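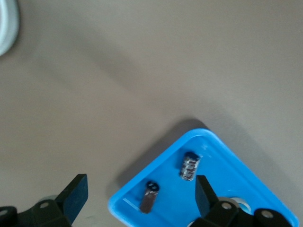

Wrist camera view of the parts tray on the Brondiser station, gripper fingers open.

Evaluation of the Brondiser Two-Arm Kitting Station
Second Progress Report to the Goh Fund
Submitted by the Kukholm Assembly Workshop, 25 August 2021

1. Purpose of this report

The Goh Fund awarded the Kukholm Assembly Workshop a grant to assess the Brondiser station, a bench-mounted robot kit sold by Surska to small assembly shops. The grant covers rental of the station, staff hours and a written recommendation on purchase. This report covers the period from the end of installation in April to the present and should be read together with the first report, which dealt with site preparation.

2. Work completed

The station has been in regular use on the kitting task set out in the grant agreement. Small electrical and mechanical parts are presented on the bench, and the arms are to place them in a shallow tray for the hand assembly line. The agreement calls for 2000 logged placements. Logging is in progress and the total will be given in the final report, once duplicate entries have been removed from the record.

Staff training was completed during the period. Operators are able to start the station, load a saved task and bring the arms to rest without assistance. Teaching a new part still requires a trained member of the technical staff. Surska's printed guide is clear on safety and daily start-up but thin on part teaching, and we have asked for a revised chapter.

3. Equipment as installed

The station consists of two arms mounted along the far side of the bench, each fitted with a two-finger gripper. The bench is covered with a smooth mat that we chose after comparing several surfaces. The wrist camera gives a close view of the tray and fingers, and a fixed camera covers the full work area. Both views are saved with each session and have been of use in settling disagreements about whether a placement should be counted.

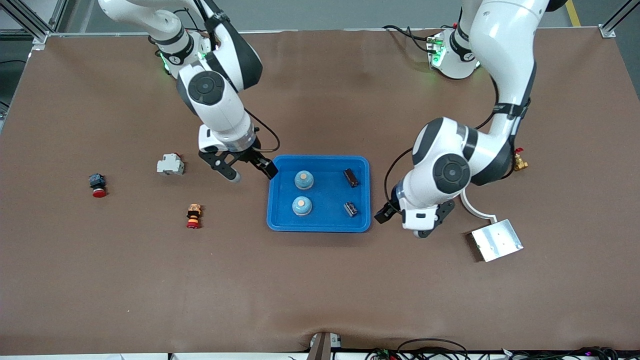
The station from the fixed camera, with parts in the tray and on the mat.

The part set was selected to reflect the variety handled at Kukholm. It includes push-button components, modular electrical units, an emergency-stop style button and a small brass valve with a red handle. Flat metal pieces were added at the request of the line supervisor. The tray remains the standard blue one used elsewhere in the building, so that filled trays can be passed on without repacking.

4. Findings to date

Block-shaped parts have given the least trouble. The fingers close squarely on them and the release is clean when the tray is in its taught position. Small, thin parts are more difficult. When such a part lies flat against the tray floor, the fingertips may touch the floor before they have a firm hold, and the station then stops and waits for the operator. Of the stops recorded in the operator log, 63 were of this kind. Surska has supplied a narrower fingertip for trial, and it will be fitted at the start of the next period.

Tray position is the second concern. The saved task assumes that the tray has been set down in the same place each time. A tray that has been turned must be straightened by hand before work resumes. Surska offers a tray locating function as a paid add-on. It was not included in the rental and has not been tested.

Cable routing at the front of the bench is not yet satisfactory. The loose cables will be placed in a covered channel before the next safety review.

5. Use of funds

Spending remains within the approved budget. Rental charges have been paid to the end of the current quarter. The training line was underspent and we request permission to move the balance to equipment, to cover the fingertip trial and the cable channel. No increase in the total award is sought.

6. Changes to the schedule

Delivery of replacement finger pads took 3 weeks, during which the station ran on a reduced part set. We propose to extend the logging period by the same length. The date of the final report would move accordingly, subject to the Fund's approval.

7. Work planned for the next period

Logging will continue with the full part set. The narrower fingertips will be compared with the original ones on the thin parts only. We will also ask Surska for a written price for the tray locating function, together with the terms on which it may be returned.

A recommendation on purchase will be made in the final report. Operator logs and saved camera views are held at Kukholm and are available to the Fund on request.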